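Plonatitz Maple Boards and Panels

Last updated: 26 Feb 2018

Print this page | E-mail this page

We love maple. It's pale and tough, it planes up like silk, and it gets along with almost any room you put it in. The Plonatitz panel is our way of getting it into more homes and shops – edge-glued solid boards, sanded both sides, ready to become a shelf, a desk top, a bench top or whatever you've been sketching on the back of an envelope.

Every panel is glued up from full-length planks, so there are no finger joints and no short pieces hidden in the middle. We mix plank widths on purpose. A wide plank shows off its grain, a narrow one lets us use good lumber that would otherwise go to the scrap bin, and the two look great side by side (we think so, anyway!).

Przemysław Kozłowski picks the planks and lays them out dry before any glue comes near them. He'll happily spend half a morning flipping one board end for end until the grain sits right. If you want yours on the calm side, or as wild as it comes, write that on the order and he'll go hunting through the stack for you.

Sizes and finish

Standard panels are 30 inches wide and come in two lengths, 48 and 72 inches. Other sizes are cut to order. Edges are left square with the sharp corner just knocked off. You can have your panel bare or with two coats of Roketier hard oil, which warms the color a little and is easy to touch up at home.

Bare panels should be finished on both faces within 7 days. Store them flat, with air above and below, and keep them away from heaters. Maple moves with the seasons, so use slotted holes if you're fastening one to a frame.

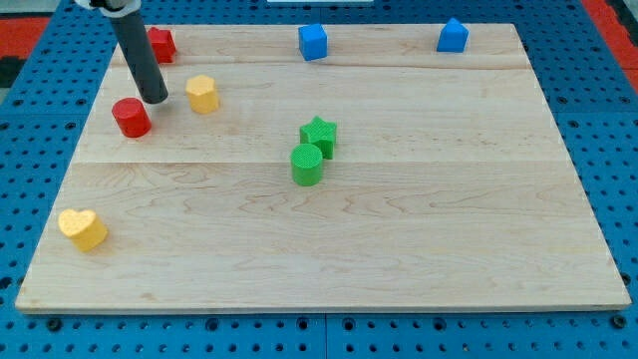
Maple board in three planks, with wavy brown grain.

Care

Wipe with a damp cloth, then dry. For ink or berry stains, a light rub with 500 grit paper along the grain and a dab of oil will do wonders on an oiled top. Skip the bleach, please.

Ordering

Panels ship flat from our Woldemariam Road shop. The next big glue-up is in May – get custom sizes to us before then and they'll go in with that batch. Samples are free, just ask.

Contact us | Copyright 2018 Plonatitz | Back to top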